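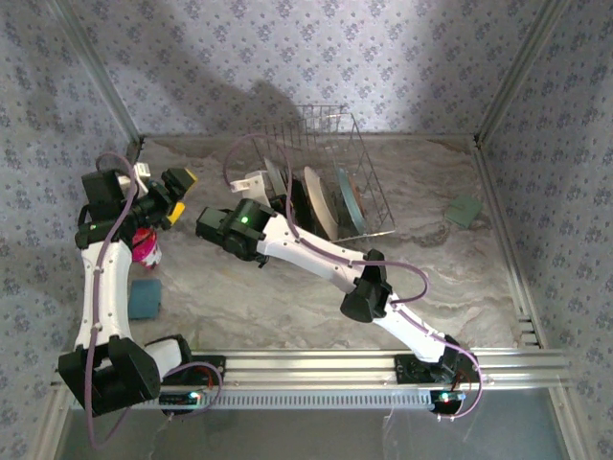

4. Decoration and the Breakup of Table Sets

4.1 Sample and coding

The donation records cover 3,587 ceramic items received at the Drimotcombe and Bendley resale stores. Of these, 1,908 were plates, and the analysis in this section is limited to them. Cups and mugs were left out because many are bought and given singly, so that a lone mug carries little information about whether a set has come apart. Bowls raise a different problem. The stores logged serving bowls and cereal bowls under one heading until August, and the earlier entries cannot be separated after the fact.

Each plate was assigned to one of three groups on the basis of how it arrived: as part of a matched group, as part of a mixed lot, or alone. A matched group was defined as two or more plates of the same pattern brought in by the same donor on the same visit. Plates of the same pattern but different sizes were treated as matched. Plates of the same shape but different patterns were treated as mixed, even where the maker's mark was identical, since donors who were asked tended to describe such plates as belonging to different sets.

Decoration was coded on two features. The first was the rim, recorded as plain, colored, or metallic. The second was the face, recorded as plain, banded, scattered, or pictorial. A banded face carries a continuous or repeated ornament that follows the rim or the edge of the well. A scattered face carries separate motifs spread over the surface with no fixed center. A pictorial face has a single main subject and an orientation, so that the plate has a right way up. Figure 3 shows a scattered face together with a colored rim.

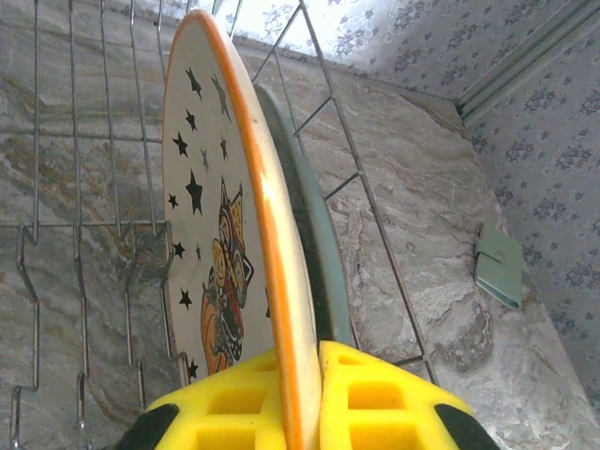 Figure 3. Scattered decoration: black stars on a cream-white ground, with an orange rim.

Two coders, Yupin Suksawat and Sunee Hemmin, worked independently on a subset of 600 plates. They agreed on the face code for 95 percent of the subset. Most of the disagreements fell between the banded and scattered codes, and these were nearly all floral patterns in which sprigs sit close to the rim but do not join. The rule adopted for the full sample was that motifs had to repeat at an even interval to count as a band. Disagreements on the rim code were fewer and came mainly from worn metallic edges, which one coder had entered as plain. A rim was afterward coded as metallic if any trace of the line remained.

4.2 Decoration and mode of arrival

Plates with plain faces arrived in matched groups more often than any other kind. This held in both stores and did not depend on plate size. Two readings are possible. Plain plates may stay together longer in the home, or they may be easier to recognize as a match when a donor is clearing a cupboard. The records do not allow a choice between these readings, although the short donor interviews described in Section 3 give some support to the second. Several donors said that they had put together white plates bought at different times and now thought of them as one set.

Scattered faces showed the reverse pattern. They were overrepresented among plates that arrived alone, and the difference was larger in Bendley than in Drimotcombe. Part of this gap reflects the way such plates are sold. The Davdale price lists used in Section 2 offer scattered designs mostly as single accent plates, while banded designs are listed in sets of four or more. A plate that was never part of a set cannot be separated from one, and the share of lone arrivals should be read with that in mind. When designs listed only as singles are removed, the gap becomes smaller but does not close.

Banded faces fell between the two. Within this group the rim code made a clear difference. Banded plates with colored rims behaved much like plain plates, while banded plates with metallic rims were more likely to arrive in mixed lots. Figure 4 gives a typical combination, in which the band is quiet and the metallic line is thin enough to be missed at a glance.
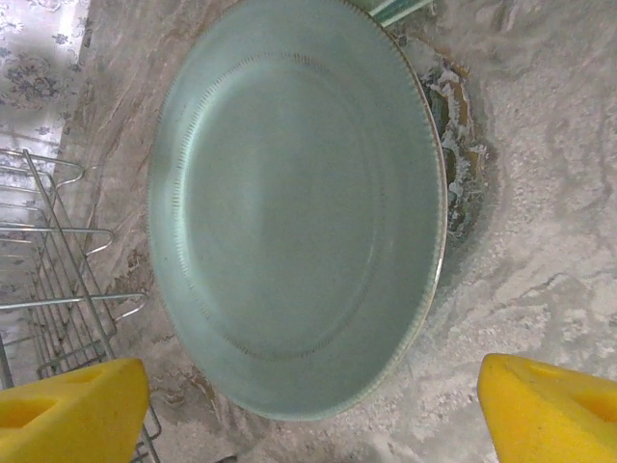

Figure 4. Banded decoration: a ring of short radial dashes inside a thin gold rim on a pale green plate.

The metallic rim effect was not expected. Our working assumption had been that plates with metallic trim would be kept for occasional use, would suffer fewer losses, and would therefore arrive in larger matched groups. The storage questions in the interviews suggest a different path. Donors with metallic-rimmed plates often kept them out of the microwave and washed them by hand, and a number had stopped using them for this reason. The plates were then moved to a high shelf or a box, where they were stored with other seldom used pieces and later donated as a lot. On this account the mixed lot is formed in storage, well before the donor decides to part with it. Wannasri's (unpublished) notes on box contents in Bendley point the same way, but the boxes she recorded were not chosen at random.

4.3 Size and wear

Wear was noted by store staff on a simple scale of none, light, or heavy, and was not checked by the coders. We use it only as a rough control. Heavy wear was most common on plain plates, as would be expected from daily use, and chips at the edge were entered more often for dinner plates than for side plates. Adding wear to the model leaves the decoration results unchanged in direction. The coefficient for scattered faces drops slightly, while the coefficient for metallic rims is almost the same as before.

Plate size mattered mainly through its link with face decoration. Pictorial faces were rare on dinner plates and common on side plates, many of them seasonal. These arrived in matched groups in the winter months and alone during the rest of the year – a split that would be hidden in a yearly total. We therefore follow Dixit's monthly grouping in Section 5, where the resale times are reported.

One limit applies to all of the results above. The arrival code describes the donor's visit, and a donor who brings half a set may still have the other half at home. Chanida Kaewsai, who ran the interviews in Drimotcombe, asked about remaining pieces, but the question was added late and was answered for dinner plates only. The answers are listed in Appendix B and are not used in the model.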